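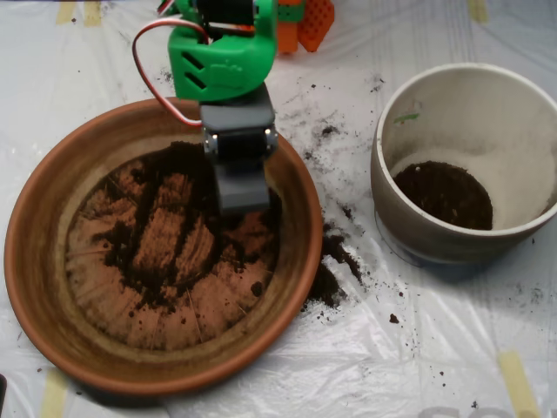
Zorica Pavlović
Product tester, Kuseck

Tuesday, November 19, 2024

Gallery: the Erov small arm with potting soil

Gredeo sells the Erov as a kit for schools, clubs and people who like to build at home. You get the servos, the screws, the cables and a set of printed brackets, and you put the arm together yourself. My colleague Damir Angelovski built ours in two evenings. I came later, for the part with the soil.

Soil is a good test for a small arm. It is light, but it sticks, it falls apart, and every handful is different. We gave the arm a terracotta pot and a smaller off-white one, with plastic over the table. The soil went to more places than the two pots, as you see by the rim.

Some notes to go with the picture:

The bright green bracket is a 3D-printed part. It is stiff enough for this work, and the files come with the kit, so a broken one can be printed again.

The servo cable hangs in an open loop. I would like a clip for it in the box. Krum Yordanov from Gredeo told me that a clip is planned for March.

A wide, shallow pot is the kinder one for a beginner. The arm has space to come down from above. With a narrow pot you must set the position more carefully, and I needed roughly 90 minutes before I was satisfied with my settings.

The clay floor has a rough feeling under the tool, so go down slowly in the last part.

The manual is clear, but the chapter about calibration is too short. Read it twice and keep the screwdriver near. Questions about spare brackets go to Živko Petkov at the Gredeo shop.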